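Chae Countertop Bread Maker
Section 4: Using the Delay Timer

The delay timer allows ingredients to be loaded in advance and baked at a later hour. It may be used with the Basic, Whole Grain and French programs. It is not available for Quick Loaf, Jam or Gluten-Free. Read this section in full before using the timer for the first time.

Before you begin

Place the unit on a level, heat-resistant surface, away from curtains and the edge of the counter. Confirm that the kneading paddle is seated on its shaft and that the pan is locked into the base. A pan that is not locked will rise during kneading and may damage the drive.

CAUTION: Do not use the delay timer with recipes that contain fresh milk, eggs, soft cheese or meat. These ingredients may spoil at room temperature. Powdered milk may be substituted in most recipes in the Enalen recipe booklet.

Loading the pan

1. Remove the pan from the unit. Do not pour ingredients into the pan while it is in the baking chamber.

2. Add 200 ml of cool water, or the amount given in your recipe, followed by the oil or butter.

3. Add the flour so that it covers the water completely. Place the salt and sugar in opposite corners.

4. Make a shallow well in the top of the flour with a spoon and add the dry yeast. The well must not reach the water.

5. Return the pan to the chamber, turn it clockwise until it clicks, and close the lid.

Note: Yeast that touches the water early will begin to work before the program starts, and the loaf may collapse. This is the most common cause of a sunken top on delayed loaves.

Setting the timer

1. Press MENU until the desired program number appears. French bread is program 2.

2. Select the crust color and loaf size. These cannot be changed after the timer has started.

3. Press the TIME keys until the display shows the number of hours and minutes from now until the bread should be finished. The baking time is already included and should not be added.

4. Press START. The colon on the display will flash, and the countdown will begin.

To cancel, hold STOP until the unit beeps — the display will return to program 1.
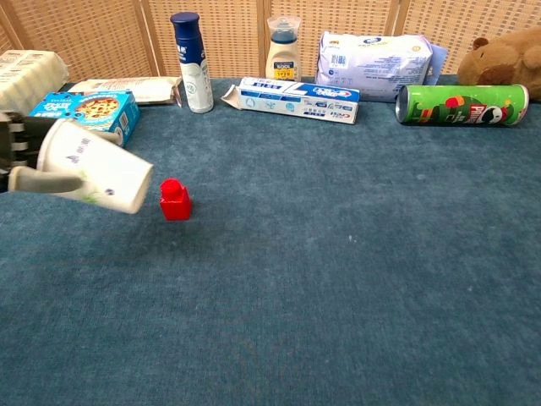 When the program ends

The unit beeps and switches to Keep Warm. For the best crust, remove the bread promptly. Wear oven mitts on both hands. Turn the pan upside down over a wire rack and shake it gently until the loaf drops out. Check that the paddle has not stayed inside the loaf before slicing.

CAUTION: Do not use metal utensils to free the loaf. Scratches in the pan coating are not covered by the warranty.

Error messages

H:HH — The chamber is too hot to begin. Open the lid, remove the pan and allow the unit to cool.

E:01 — The temperature sensor has a fault. Unplug the unit and contact the Sindenstead service desk, quoting part number 549.

Revised 24 March 2021. Technical review: Peiyu Tian.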